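The Second Fitting

Pierina Palumbo had the dress on the table by noon. The gala started at seven and the car was coming at 6, and the actress who was supposed to wear it had not answered her phone.

"She'll come," said Senyo Agbenyega. He was steaming a sleeve. He had worked for Pierina for two seasons and had learned to say hopeful things without looking up.

The dress was silver-gray silk, cut on the bias, with 549 glass beads sewn along the neckline. Pierina knew the number because she had paid for them by the bead. They came from Barbieri, where the old man still put them into paper envelopes himself and wrote the total on the flap in pencil. Senyo had sewn most of them. It had taken him nine nights, and on the last one he had fallen asleep at the machine and woken up with a bobbin stuck to his cheek.

"Call the agent again," Pierina said.

He called the agent again. The agent's assistant said that Miss Stokness was in transit. She had been in transit since Friday.

They were not a big house. Braltance, whose gowns filled three pages of every magazine that week, had taken a whole floor of the hotel across the park, with a florist and a man who did nothing but shoes. Pierina had the back room of her own shop on the second floor, over a dry cleaner. The room smelled of starch in the summer. She had been offered money for the lease and had turned it down, and then had worried about it for a month. 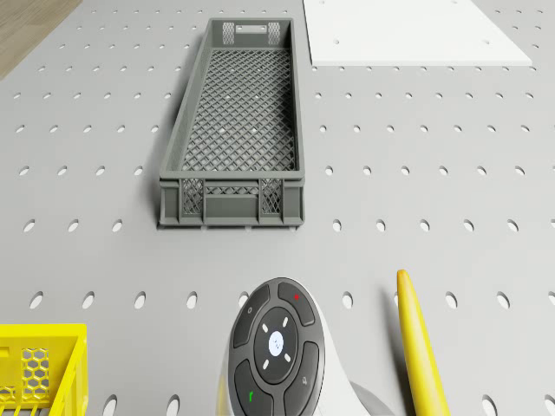 Crate on pegboard.

At two o'clock a messenger came up the stairs with a garment bag and a form to sign. Pierina signed it before she read it. Inside the bag was the muslin from the first fitting, folded badly, with a note pinned to the shoulder. The note said that Miss Stokness had decided to go in another direction and that she had loved working with everyone.

Pierina read it and handed it to Senyo. He read it and turned off the steamer.

"Another direction," he said.

"Across the park."

"You don't know that."

"I know what direction the park is."

She sat down on the fitting stool. It was low, and her knees came up higher than she liked. She looked at the dress for a while. The hem had been marked for a woman of five foot ten in a particular pair of heels, and it would not be right on anyone else without an hour of work. The bodice would need two hours. She found that she was already doing the arithmetic, and that it came out to five o'clock.

"Who else is going tonight?" she asked.

"Everybody's dressed. They've been dressed for weeks."

"Who is going that nobody is dressing?"

Senyo thought about it. He had the seating list, because a friend at the caterer had sent it to him, and he got it out of his jacket and unfolded it next to the pincushions. He went down the page with his finger. There were the actresses, and the husbands of the actresses, and the editors. Table 119 was by the kitchen doors. It was for the people who were getting the technical awards, which were handed out early, before the cameras were on.

"There's a patternmaker," he said. "Forty years at Demudance. They're giving her a plaque."

"What's she wearing?"

"How would I know?"

"Call her and ask."

He didn't want to, but he did. The woman picked up on the first ring. Senyo explained who he was, and then explained it again, and then listened for a long time. He wrote some numbers on the back of the seating list. When he hung up he looked at what he had written.

"She's wearing a navy suit," he said. "She made it herself. She says it's fine." He pushed the paper across. "She gave me her measurements anyway. She says you'll want to let out the side seams first and leave the hem alone until she's standing in her own shoes."

Pierina looked at the numbers. They were exact to the eighth of an inch, and the back waist length was given twice, seated and standing.

"Is she coming?"

"She's getting on the train now — she says she can only stay if it doesn't take too long." 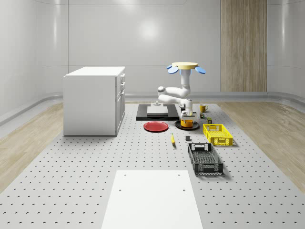 Four O'Clock

The patternmaker was short and wore reading glasses on a cord. She shook hands with both of them, put down her bag, and turned the dress inside out before she said anything. She looked at the seams for some time.

"Who did the beads?" she asked.

Senyo said that he had.

"Your thread's too heavy. It'll hold, though." She turned the neckline toward the window. "It'll hold very well."

Then she took off her jacket and hung it on the back of the door, and Pierina picked up the seam ripper and started on the left side.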